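Notebook, rink side — April, started 7.40 am

Second go at the stick flex comparison. Gurell say their new shaft loads faster on the slap shot and loses less over a season. The sales sheet has a nice curve and no axis labels, so I am not taking it as evidence of anything.

Kit: two Gurell shafts, two of the older Sterton ones, same nominal flex, cut to the same length. Bend rig zeroed twice. It drifted the first time and I still don't know why.

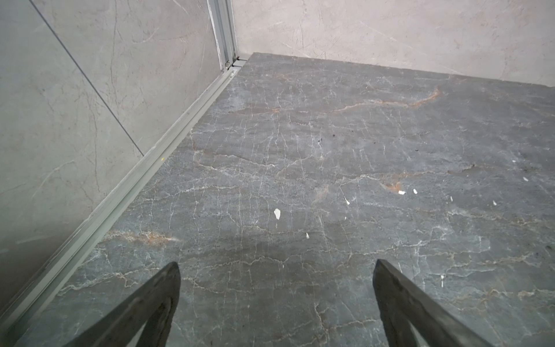 Bend cycles

Gurell A did 3,623 cycles before the deflection reading moved outside the band. Gurell B did 2,489. Same batch, same clamp, same settings. With a spread that wide I can't say a thing about the model from two sticks, and neither can the sales sheet.

Sterton A went at 874, but there was a nick near the taper that I should have seen before clamping. Struck out of the table. Sterton B is still going, past 1,000 at the time of writing.

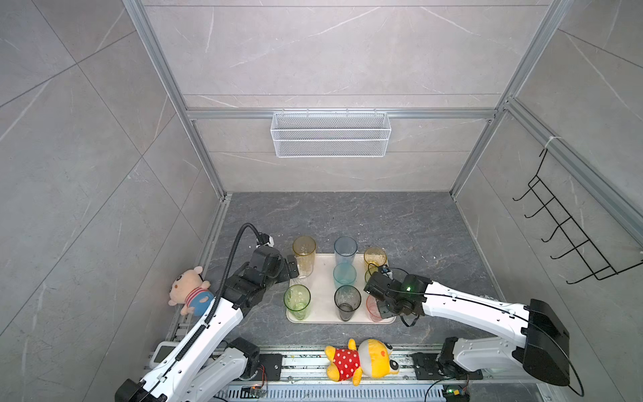
The other claim is puck speed. Oyelaran lent us their radar log from the spring camp and it does show the Gurell group shooting harder. It also shows that the Gurell group were nearly all defencemen, who shoot from the blue line all day. Give them a broom handle and they would still beat the wingers. I'd want each player to shoot with both sticks, tape over the branding, order swapped halfway.

Asked whether the blades had the same curve. Answer was "more or less". Marked that column doubtful.

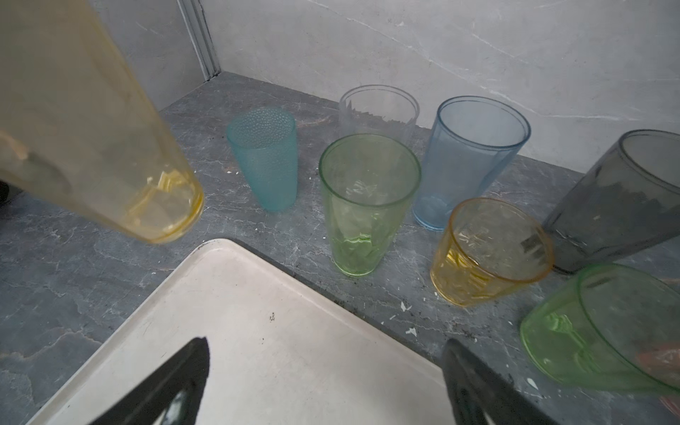
Clamp torque wants checking before the next run, it felt slack when I took Gurell B out. If it was slack the 2,489 is suspect as well — and then I have one good number out of four sticks.

To do: two more Stertons without nicks, new pads for the clamp, ask Gurell for the raw data again (third time).

Recent entries
Skate steel: Mirkix coating, first look
Puck freezer temperatures, March
Helmet foam, old stock against new
Radar gun check on the short rink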